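Keeping a Shared Workroom Pleasant (and Everybody Watered)

I have been looking after workrooms since my Duvby days, and the mess always begins at the edges, on whatever flat surface is nearest the door. Give people open cubbies and they will use them, more or less! A white unit against a brick wall does very nicely, as long as you leave a few of the cubbies mostly bare so there's somewhere to put things in a hurry. I go over ours for 15 minutes in the late afternoon.

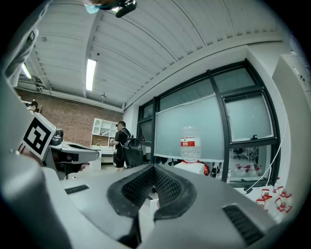 Faizal Yusof wrote in to say that he gave up on labels for his cubbies and went by height instead, heavy things low and light things high, and that it has lasted him all the way since June.

Now, the water dispenser, which I could talk about all day. Wipe the spout with a clean damp cloth every morning, and wash the drip tray (if yours has one) with dish soap and warm water. When the jug on top is empty, as with the one with the red-and-white label over by the window, take it down and have a good look at the collar underneath before the new one goes on, as dust loves to settle there. Tile is a kind floor to have under all this, it mops up so easily.
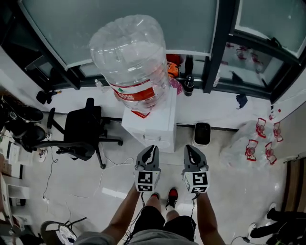
Window ledges are my weakness, I'll admit. Anything set down on one seems to stay for 5 weeks, and then it has company. Bottles, a pink plastic bag, a folded-up something or other, they all drift there. I keep one basket from Tretgate handy and sweep the whole lot into it before I dust.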